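Stostby Local History Forum
Board: Harbor and River Trade
Topic: When did the landing at Hallness cease to be a working port?

Posted by: registrar_stostby
September 21, 2018

Members are invited to comment on the entry for Hallness in the revised gazetteer. The present text reads as follows: "Hallness lies on the north bank of the estuary, 41 miles below Stostby. It served as the principal grain landing of the district until the river shifted its channel, after which trade moved upstream." The editors have received two letters objecting to the second sentence. Comments should be supported by a source wherever one is available.

Posted by: estuary_reader

I am one of the two correspondents and will restate my objection for the benefit of the board. The gazetteer implies that the channel shifted first and the trade left afterward. The harbor dues book shows the opposite. Receipts at Hallness fell by half over a period of around 30 years, and the first complaint about silt appears only near the end of that period. Grain had already gone to Stostby, where the mill owners had built their own quay and charged nothing for its use. 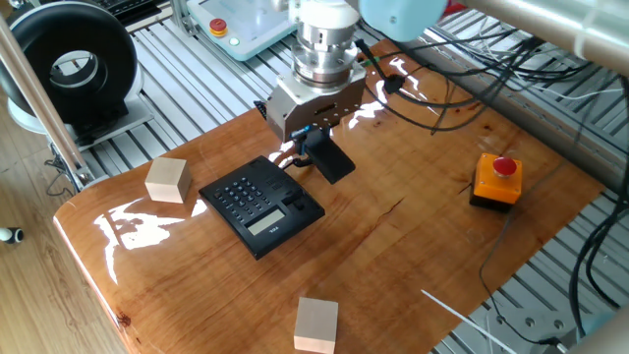 The dues book is held in the reading room and may be consulted by appointment. Folio 518 is the one to request. It lists each vessel by master, cargo and home port, and it gives the reason whenever dues were forgiven. Silt is not mentioned there at all.

Posted by: Khúc

With respect to the previous member, the dues book records what was paid. It does not record what came in. It was common practice at small landings for masters to settle with the warehouse owner directly, and such payments would never have reached the book. A fall in receipts may mean a fall in trade, or it may mean a fall in honesty.

I would also point out that pilots' notes from the same years already advise vessels of deep draft to wait for the spring tide before attempting Hallness. That is difficult to explain if the channel was sound.

Posted by: estuary_reader

The pilots' notes say the same of every landing on the estuary, including Stostby. I do not think they can be relied on for this purpose.

Posted by: Khúc

They do not say the same. The advice for Stostby concerns the bar at the mouth. The advice for Hallness concerns the approach to the landing itself. I have both passages copied out and will post them when I am next at my desk.

Posted by: Afaf Awad

I write as compiler of the parish index, and I hope the following is of use. The burial register for Hallness gives occupations. Lightermen and porters appear regularly in the early pages and become scarce well before the chapel was moved to higher ground. I would not say that this settles the matter, as men who worked at Hallness may have been buried elsewhere, but it does suggest that employment at the landing declined slowly. A sudden closing would have left a different pattern.

On the name, I would ask that the editors remove the statement that Hallness was "also called Zillix." Zillix was the salt works on the opposite bank. The two were confused on a single printed chart, and later writers have repeated the mistake.

Posted by: millrace

I agree with Ms. Awad regarding Zillix. My grandfather's family came from that side of the river and would have been surprised to hear it called Hallness.

On the main question I side with Khúc. Anyone who has walked the old landing at low water can see how far the stone steps now stand from the river.

Posted by: estuary_reader

The steps show where the river is today. They cannot show when it moved.

Posted by: registrar_stostby

The board thanks members for their contributions. The reference to Zillix will be removed from the Hallness entry and given a short entry of its own.

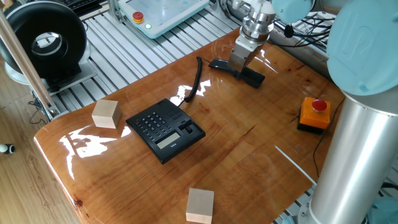 As to the decline of the port, the editors propose the wording "trade had passed to Stostby by the time the channel was recorded as closed," which takes no position on the cause. Members who wish to object should do so in this thread, with references. Please do not attempt to register an objection by telephone. A desk set with its handset off the cradle and a blank display will take no message, and remarks made by voice cannot be entered in the file in any case. Written replies will be kept with the papers for the April revision.

Posted by: Khúc

I can accept that wording, provided the pilots' notes are listed among the sources.

Posted by: estuary_reader

I cannot accept it in full. "Had passed" is correct — "recorded as closed" is not, because no such record has been produced. I would suggest "described as closed" and a footnote naming the chart.

Posted by: registrar_stostby

Both requests are noted. The footnote will be drafted once the copied passages from the pilots' notes have been posted.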